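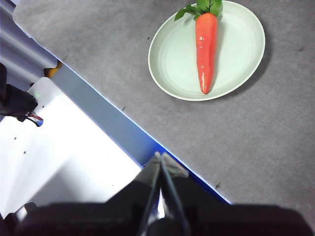 Akosua Sulemana
Research assistant, textual editing workshop

Notebook, February, Tuesday

Collation of Turkstead, first edition against the Zedholm reprint. Finished the second pass at 4:15. Total is 707 variants. Of those, 611 are punctuation, hyphens, capitals or house spelling and can go straight to the back-of-book list once Yuzuki has spot-checked them. The remainder are words, and a good share of those are one-letter slips any compositor could make.

Working files are in the shared folder under Turkstead / collation 2. Ignore collation 1, it was made from the scan with the missing gathering and the line numbers are off from chapter nine on. I'll delete it when Yuzuki has taken her notes out of it.

Things found today, in the order I found them:

Ch. 14, the auction. First edition has the uncle bidding "against his own judgement". Zedholm has "against his own agent". Completely different plot. With "agent" he's driving up the price of his own mill and the letter in ch. 22 makes sense. With "judgement" he's just a man spending too much, and the letter comes out of nowhere. I had always read the letter as clumsy. Yuzuki thinks "agent" is a correction from the author, as no typesetter would invent it. I agree but would like something on paper. No manuscript for this chapter.

Ch. 15, same speech printed twice in Zedholm, foot of one page and head of the next. Plain error. Not counted as a variant, noted separately.

Ch. 16. "Grey" and "gray" both used in both editions, sometimes in the same paragraph. Leaving it. We are not regularizing spelling, agreed last month, and I'm writing it here again so I stop reopening it.

Ch. 17. The ledger. In the first edition the sum the widow owes is written out in words, in Zedholm it's in numerals and it has gone up to 1,000. Not a misprint as far as I can see, the later repayments have been changed to match, all but one. The odd one out is the Easter payment, which still works on the old sum. So somebody went through carefully and missed a line. That looks like the author revising to me. A publisher's reader wouldn't have bothered with the arithmetic.

Ch. 19. Ó Súilleabháin's article argues that the whole debt plot was softened for the reprint. I don't find that. The debt is larger, the widow gets fewer lines of sympathy from the narrator, and the bank manager loses his apology. If anything it's harder. Must reread the article before saying so in the introduction - it may be that the comparison was made with the serial and I've misremembered. Page photocopies are in the green binder.

Ch. 20 to 21, nothing but commas.

Ch. 22. The letter itself is identical in both, down to a stray full stop after the salutation. So whatever happened in ch. 14 happened on its own, to make the letter fit.

Base text. Still undecided. Arguments as they stand:

First edition: it's what readers and reviewers had, the chapter breaks are cleaner, and we have a good copy from the Wakstead library that we can check against any day of the week.

Zedholm: it has ch. 14 and ch. 17, which I now think are the author's own. It also has the doubled speech, dropped italics all through the dream chapter, and a last page set so badly that two lines are swapped.

My preference is first edition as base with the substantive changes from Zedholm brought in and listed. Yuzuki would sooner print the first edition untouched and put ch. 14 in a note. Her point is that once we take one reading we have to defend every one we leave out. Fair enough, but a reader who gets "judgement" in the text and "agent" in a note at the back will miss it. We'll go over it again with the list in front of us.

Procedure note: reading aloud in pairs found more than the software did in the dialogue chapters. The software treats a moved quotation mark as trivial and in ch. 18 that changes who is speaking. I've put a query beside those and moved them into the words list by hand.

To do
Yuzuki Amano: spot-check punctuation list, chs. 1 to 8
Me: recheck Easter payment against the Wakstead copy
Me: reread Ó Súilleabháin, see which text was used
Ask for a better scan of the last page of Zedholm
Rename the ch. 18 file, it says 81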